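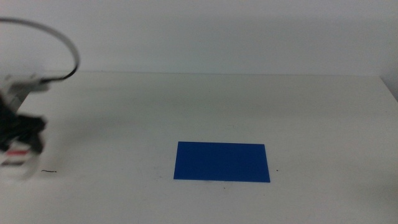 A blue sheet on a white tabletop.

5/31/24 | By Oi-ling Lam
3 min read

PROMSIDE - Plekness is publishing a set of plain-language notes on work surfaces today, and it would like readers to treat them with the same suspicion it brings to most claims about tidy desks. The notes cover white tabletops and the flat colored sheets sold to go on them. They do not promise that anyone will work faster, think better or feel calmer.

The company began the work in November, after reading a stack of sales copy that credited a bare table and one colored rectangle with everything from sharper focus to fewer mistakes. Plekness sells tables. It would be convenient for the company if those claims held up. It asked for the evidence behind them and received, for the most part, more sales copy.

"I have read that a blue mat will change my working day," said Oi-ling Lam, who wrote the notes. "I put one down and had a blue mat on my table. It was easy to find. I would sign my name to that much and I'm not sure I'd go further."

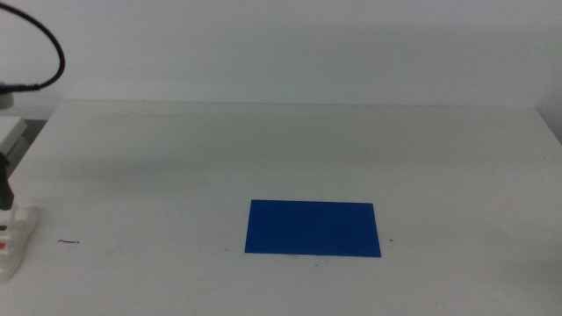
White tops are sold on looking clean, and Lam's first note takes issue with the wording. A white top looks clean in a brochure. In ordinary light it shows what has been happening on it, and the one used for these notes has faint streaks and smudges, a tiny dark dot just off the lower right corner of the blue sheet and a short, thin dark mark to the left that could be a scratch, a thread or a hair. Plekness considers this a fair argument for white, provided the buyer wants to know when a wipe is due. A buyer who would prefer not to know should look at something speckled.

The second note deals with sheets. A flat sheet in a strong color gives small items a defined place to go, and on a pale table it stands out from across the room. The company found no good reason to pay extra for one described as "productivity grade" and could not get a seller to say what the grade measured. Its advice is to check that the sheet lies flat, that the corners stay down and that the color is different enough from the tabletop to be useful. Royal blue on white passes the last of these without much trouble. So would plenty of other colors.

Plekness also sent a short survey to 400 customers. Around 300 replied. Most said they liked having a marked-out area on the table, and 40 said they had bought a mat and then put it away in a drawer. The company is releasing both findings and asks that neither be quoted as proof of anything. People who answer surveys about tables are people with opinions about tables.

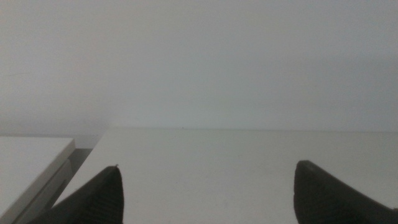

The third note is about what goes behind the table, a subject on which the trade has become rather grand. A plain pale wall is often recommended because it is said to "rest the eye." Lam allows that a plain wall is easier to paint and that small objects are simpler to pick out in front of one. She stops there. The notes take the same line on table edges, lighting and the habit of clearing everything off at the end of the day, which suits some people and irritates others.

Two outside workshops, Himerus and Au, read drafts and disagreed with parts of them. Himerus thought the section on mats was too hard on a cheap and harmless product. Au wanted a stronger warning about cleaning powders on matte finishes, and got one - page 10 now tells readers to try any cleaner on the underside first and leave it overnight.

"We took the warning and left the mats alone," Lam said. "They are cheap and they are harmless. I still don't want to be told one is a system."

The notes are free and can be collected in print from the Plekness showroom in Promside. They contain no product codes and no discount offer. Readers who have measured a real benefit from a desk mat are invited to send in their method along with the result - the company will print the first one it can repeat on its own tables. None has arrived so far.

About Plekness
Plekness makes and sells work tables for homes, studios and small offices from its premises in Promside. Press questions should be addressed to Oi-ling Lam at the showroom.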